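Home / Features / Interviews

Keeping Color Even Across a White Powder Coat Line

2025-08-09

White is the finish most customers order and the one that generates the most returns. The finishing manager at Wukholm, a contract powder coater that handles steel and aluminum panels for furniture makers, has run the shop's two lines through several changes of powder and one change of oven. We spoke by phone about matte whites, film thickness and why a panel can pass every test on the line and still be rejected by the buyer.

The manager's first point was that white is a poor hider. "A dark gray will cover the metal at a thin film. White needs more. If the film drops at a corner you see the substrate as a slight gray, and the customer calls it dirty."

Wukholm's usual matte white is a polyester powder from Trasico, bought in boxes and kept in a room held below the storage limit on the data sheet. The shop logs every box by batch number. When a job is too large for one batch, the panels are split so that pieces going into the same piece of furniture come from the same box. "Batches from a good supplier are close. Close is fine across a warehouse. It is less fine when two panels butt together under an office light."

Gloss is the second variable. A matte powder gets its low reflection from the way it cures, and the reading moves with oven time and temperature. Too little heat leaves the surface shinier than specified and the film undercured. Too much heat yellows it. The line is set up for 10 minutes at metal temperature, and the manager stressed the word metal.

"People read the oven display and think they are done. That is air. A thick bracket on the same hanger as a thin panel will lag behind it. We run a data logger with probes clamped to the heaviest part and the lightest part, and we set the speed from those."

The logger is run at the start of each new job and again after any change in part weight. Last September the shop found one oven zone running cool after a burner service. The gloss readings had shifted before anyone noticed a problem in the logger trace, and 416 panels were held back and measured one by one. Most were released. The rest were sanded and recoated.

Recoating has limits of its own. Each coat adds insulation, so the charged powder is less strongly drawn to the part, and past a certain thickness the surface takes on an orange peel texture. Wukholm allows one recoat and strips anything that needs a second. The manager would like customers to write that into their own specifications — few do.
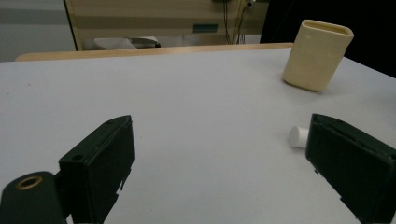

A smooth matte white tabletop.

On inspection, the shop follows a fixed viewing distance of 1,000 mm under a light booth, with the panel first laid flat and then tilted. Tabletops get a longer look than legs or side panels. "A horizontal surface is what the user stares at all day. Grit shows there first, and so does any wave in the sheet."

Buyers often inspect differently. One of the shop's customers, Erkine, used to check panels at arm's length beside a window, and its reject rate was several times higher than Wukholm's own. The two companies now keep matching reference panels, replaced yearly and stored in the dark.

Asked what a small buyer should put on a purchase order, the manager kept the list short: the powder code, the gloss range with the measuring angle, the minimum film and which faces count as visible. "If you only write white, you will get a white. We have a drawer full of them."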